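Gripper pads will not close evenly after a fault stop

Print this page | E-mail this page

Question

We use a hand-held gripper with the Cuna controller to record pick-up demos on the bench. During a session in April it stopped with fault 74 while closing on a small part. I cleared the fault and ran the homing routine. It homes, but the jaws no longer meet in the center. One pad touches first and the part gets pushed sideways before the other arrives. The width reading at full close is 17 counts and used to be 0. Opening looks normal. Firmware is the one supplied by Vinotholm, unchanged. Is this a calibration problem or a mechanical one? I would prefer not to strip the linkage if a re-zero will do.

Answer 1 (accepted)

Mechanical until shown otherwise. On our units fault 74 is motor current over limit for longer than the set time. Re-zeroing with a bent or slipped finger will hide the offset and the fault will come back under load.

Power off and unplug before your fingers go anywhere near the pads. The fault stop does not remove the supply – it only holds the drive, and a cleared fault can restart the move.

Then check, in this order:

1. Pad screws. Each of our pads has two. If either is loose the pad can rotate a little and touch early at one corner.
2. Pivots. Push each finger by hand. Play on one side only points to a worn bushing.
3. Thread or lint at the pad edges and in the joints. Remove it with tweezers. Do not use compressed air, it drives the stuff inward.
4. Linkage pin. If it has slipped, one finger will lag through the whole stroke.

Only after that, home it again and log the closed width over nearly 90 cycles. If the reading drifts, go back to step 2.

Answer 2

Had the same thing at the Nordale bench. Ours was the pin. Replaced it, no trouble in 204 cycles after. Did not touch the calibration.

Answer 3

try lowering the current limit? worked for me on a Yeom drive but that is a different gripper

Last updated: 28/06/2023

Contact | Copyright | Back to top
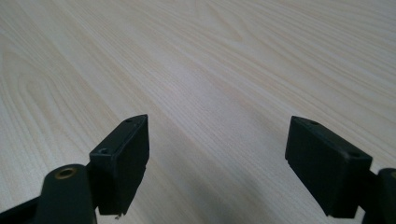 Nordale Bench Automation Group – Gripper Maintenance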